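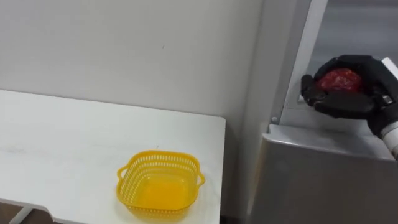 The count from the Westcombe trial was 1,291 picks and 2 incidents, and we are supposed to be impressed. I was, for as long as it took me to read what an incident was.

Kimano, which ran the trial, only logs one when the arm stops itself. A dropped item isn't an incident if the software notices and carries on. Neither is squashed fruit. So on the February morning when the hand kept closing on a piece of fruit it already had hold of, for 42 seconds, with juice running down into the wrist, the log shows a completed pick. It did let go over the basket in the end. Box ticked.

The explanation given afterward was a bad reading from one finger. The hand thought it was touching nothing, so it squeezed harder. Fine, parts fail. My trouble is with a design where "I feel nothing" leads to "try more force," and where the other fingers, which presumably felt plenty, got no vote. A toddler holding a peach does better.

Kimano's answer is that the grip is too weak to hurt anyone. Maybe so. I asked for the number and got a brochure. I also asked whether the limit sits in the hardware or in the same software that misread the finger, and I'm still waiting on that one. If it's the software, then the safety limit and the fault live in the same place, and people at Westcombe reach past that arm all day to swap baskets.

The Turnunness site had the same hand and, as far as I can tell, the same fault – nearly 112 times, going by the maintenance notes, which call it "finger drift" and treat it with a restart. Restarting clears the reading. It also clears whatever you might have learned from it.

Matlala, who are thinking of buying, tell me the trial went well. They have the summary page. I'd want the raw grip data, the stop button moved to where a person standing at the table can hit it, and a rule that a finger that goes quiet means open the hand and wait. It would cost them a few picks an hour.

I don't hate these machines. I've watched this one do a tidy job for a whole shift. But a fault that gets counted as a success is going to be there next month too, and the next thing in that hand may not be fruit.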